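## Kit watch: the Lilinano two-hand set

Several of you wrote in after the last issue to ask if the Lilinano gripper set is worth the money. Short answer, I wouldn't buy it yet. The longer answer takes up the rest of this item, so skip ahead to the events list if you only teach with arms and don't record your own demos.

The set is a pair of hand-held grippers with a camera on each, a head camera, the cables, and a license for the Danisden recording software. You wear the head camera, hold a gripper in each hand, do a small job, and the software saves what all the cameras saw. Later you try to teach a robot the same job from those recordings. Lilinano's sales page says you can be "recording in minutes." I had the set for 3 weeks and did most of my testing on a Tuesday night slot at the Ruststead workshop, which has tables I can leave set up and a floor outlet within reach.

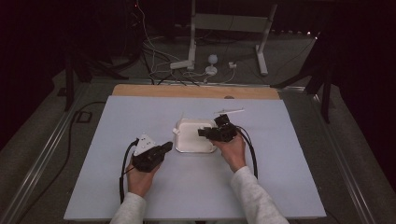 Cables are my first complaint, and I had it before I ever closed a jaw. The sales page calls the set "free-moving," and I'd like to know who wrote that. Each gripper has its own black cable coming off it, and they loop back down past your sleeves the whole time you work. You learn to keep your elbows out. After 20 minutes I had stopped noticing, but a student who reaches across the table is going to notice. Lilinano told me by email that a wireless version is "on the roadmap." So are a lot of things.

The grips themselves feel solid. I have no quarrel with the weight, and the trigger has a nice even pull. The finger covers are another story, and I'll get to them.

For a test job I wanted something small and cheap that a beginner would try, so I went with the skewer task from the Danisden starter list. You get a white tray, a thin stick and some soft white pieces, and the idea is to put the pieces on the stick. It looks easy on the task card. The card rates it 4 on a scale that the software doesn't explain anywhere I could find.
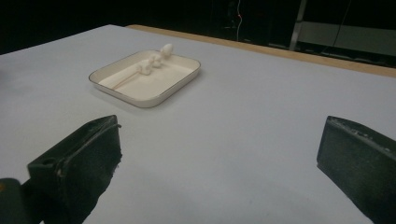
*Gripper camera view: both fingers open, with the tray and skewer up ahead.*

I recorded 26 runs and kept fewer than I'd like to admit. Some of that was my own clumsiness. Some of it was the fingers, which are big black blocks with a soft cover, fine for a cup or a box and a poor match for a stick as thin as a toothpick. Lilinano sells a slim finger set separately. I think that should be in the box, or the skewer card should be off the starter list.

The choice of white on white bothers me too. The card calls for a white tray, the pieces are white, and the suggested table cover is pale. Your eye can sort it out, but I'd want to see proof that a model can do it before I spent a semester's supply budget on the idea. I asked Danisden for success rates on this task from a real arm. They sent me a brochure.

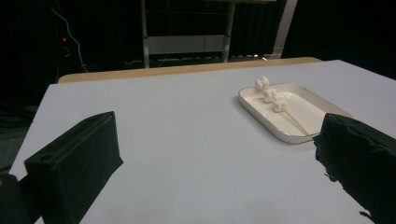 *Three white pieces on the skewer. Note the loose threads on the right finger cover.*

About those covers. Fabric wears, I get it, and a spare pair costs less than lunch. But the manual has no page on when to change them or how to get a new one on straight, and a frayed edge hanging in front of a camera is something I'd rather not have in my recordings. If you do buy the set, order spares with it.

What does work: the gripper camera views are wide enough to show both fingers and the tray together, and playback in the Danisden software is quick. Naming and sorting runs is simple. Deleting a bad one takes two clicks. I can't say the same for the Chou kit I looked at last winter, which lost a whole evening of my work and then asked me to rate my experience.

Still, the Chou kit came with slim fingers. It also came with a printed manual that had an index, and I miss it.

My questions for Lilinano, sent and so far unanswered:

- Will the slim fingers be added to the base set?
- What does the Danisden license cost after the first year?
- Has anyone outside the company trained an arm on the skewer task, and can we see it run more than once?

If your school or club already owns one of these, write to me, especially if you've gotten as far as the robot end of things. I'd be glad to print a better report than mine. The set goes back at the end of October, and I have one more evening booked with it, so send requests for test jobs before then. Nothing with syrup, please.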